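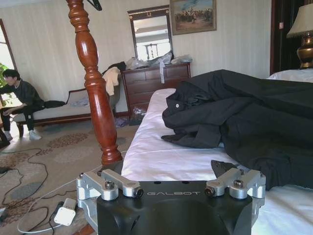
Sikora asks whether the gripper has to be homed again every time the arm is moved to another room. Yes. The Seltham controller keeps its joint offsets when the power goes off, but it does not keep the finger zero.

4.3 Homing the gripper at a new location

Before you start, finish section 4.2 (leveling the base) and have the Pilard hand controller charged.

1. Switch the arm off at the base and wait for the status light to go out.

2. Lay the power and data cables flat on the floor. Keep them clear of the base, with enough slack for a full turn of the shoulder joint.

CAUTION: Do not run the arm with a cable looped over itself near the base. The loop tightens as the base turns and can pull the adapter out of its socket.

3. Check the bolts that hold the finger assemblies to the gripper body. Tighten any that move under finger pressure.

4. Switch the arm on. Open Zornon on the laptop and choose Tools, then Gripper, then Home.

5. Keep hands and cloth away from the fingers. They close fully, stop, and open again.

6. Read the encoder value at full open. It should fall between 2552 and 2745. If it does not, repeat step 4 once. If the second reading is also out of range, go to section 8.

7. Save the value. Zornon writes it to the arm's settings file.

NOTE: Set the grip limit after homing. For sheets, jackets and other soft items, start at the lowest setting and go up one step at a time. A folded sleeve can read as a solid object if the limit is too high.

NOTE: The wrist camera does not need recalibrating unless its bracket has been loosened.

4.4 First test grip

Use a folded towel placed flat on the bed or table. Set the close time to 3000 ms and keep the hand controller within reach.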